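Muria Sprint Series, round 2 grid changes

mustard_lap
Entry list is out. Fikach dropped to one car and Fitzsimmons starts last after the gearbox swap. Harsh.

kerbhopper
Not harsh, it's in the rules. He read them, presumably.

mustard_lap
All 334 pages?

Mbeki662
Tavion passed nine cars from the back last March. Last place is his preferred grid slot – ask anyone he hit.

kerbhopper
He hit two. One was parked.

Mbeki662
Still a pass. Anyway, my sim PC is in bits so I'm out of the league race.

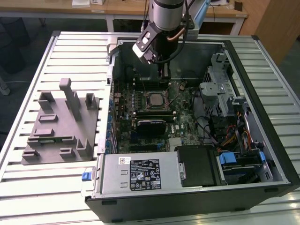 The Dell, side panel off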